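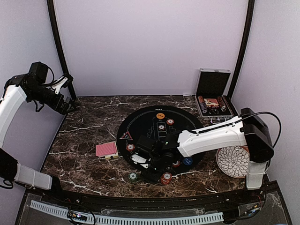
Section 4. Setting up the table mat, cards and chips

Read this before you open the chip tray. Takes less time than sorting the chips back out later.

What you need
Table mat (black, printed lines). Chips. Two decks. Dealer and ALL IN markers. A flat table, bigger than the mat on all sides. Stone, marble, wood, all fine. Glass works too but the mat slides, see 4.2.

4.1 Lay the mat

1. Wipe the table. Dry it. Crumbs show up as bumps and cards catch on them.
2. Unroll the mat printed side up. Leave it flat overnight if the ends curl. No iron, no hair dryer.
3. Center it. Leave a strip of bare table all the way round for drinks and elbows.
4. Turn it so the printed card area faces the dealer's seat.
5. Press from the middle out to the edge with your palm.

CAUTION: Do not fold the mat. A fold line never comes out completely and cards will stop on it. Roll only, print outside.

4.2 If the mat slides

Damp cloth under it, wrung out hard, then lift the cloth away and lay the mat on the slightly tacky surface. Or the Hallard grip sheet, sold separately. Not tape. Tape pulls the backing off.

4.3 Sort the chips

The value is on the white center. Go by the number, not the color. Colors changed between the old Ornadska sets and the current ones and people mix them up all the time.

1. Tip the chips out on the mat, not on bare stone. They chip. (Sorry.)
2. Make one stack per value. 5, 20, 100 and so on.
3. Stacks of 20, no higher, or they go over when somebody leans.
4. Give each player the same start. Short game, 200 each. Long game, 400 each.
5. Leftover chips go back in the tray as the bank. Lid on.

Note: give out plenty of small ones. A player with only 100s can't make a small bet and you spend the night making change.

4.4 Cards

1. Take the jokers out. Put them in the box, not your pocket.
2. Check both decks are complete before first use. The cello wrap sometimes takes a card with it.
3. Shuffle face down, cut, deal.
4. Hole cards face down in front of each player. Shared cards face up in the middle, in a row, corners showing so everyone can read the index.
5. Burn cards face down and off to one side, seperate from anybody's hand.

CAUTION: Overlapping cards are the number one cause of arguments. Leave a finger's width between them if you have room. If they slide over each other, straighten before the next bet.

4.5 Markers

The ALL IN marker is the triangle. Keep it within the dealers reach. When a player puts in everything, set the marker in front of their chips and leave it there till the hand is over. Then take it back. Don't let it drift in with the chips, it gets scooped up with the pot and goes missing.

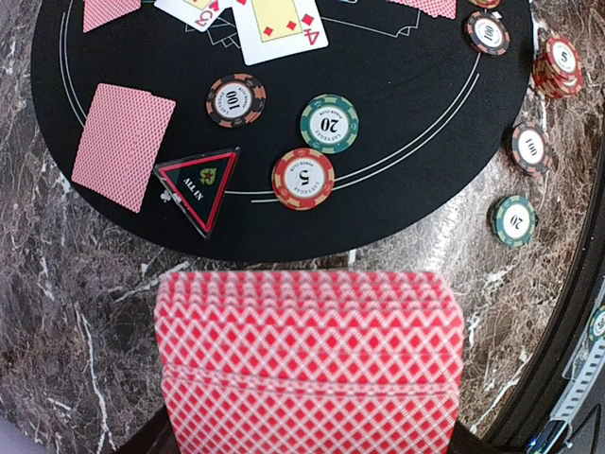 Do chips have to be stacked once they're in the pot?
Loose is fine as long as they lie flat and the numbers can be read. Stack them only if the pot gets big or there's a question over the amount. Keep each player's own chips well back from the pot either way.

4.6 Between hands

1. Pot to the winner first. Then cards.
2. Gather all cards, face down, square the deck.
3. Look under the edge of the mat. Chips end up there.
4. Swap decks if the corners feel soft.

4.7 Packing up

1. Chips back in the tray by value. Count against the list in the lid.
2. Cards boxed. One deck per box, backs all the same way.
3. Markers in the small slot at the end of the tray.
4. Brush the mat with a dry soft brush, one direction.
5. Roll it and slide into the tube. Loose roll, no rubber bands.

CAUTION: Small parts. Chips and markers are a choking hazard, keep away from under-threes and dogs.

Spills
Blot, don't rub. Cold water, plain. Beer comes out, red wine mostly, candle wax doesn't. Dry flat out of the sun. Never in a machine, never on a radiator. Do not use stone cleaner with the mat still on the table, it bleaches the print.

Replacement parts
Single chips, cards and markers can be ordered by part number, see Section 9. State the value printed on the chip and which tray you have, Ornadska or Sarinia, the two are not quite the same diameter. Mats ship rolled only.

Section revised May 18, 2021. K. Qudah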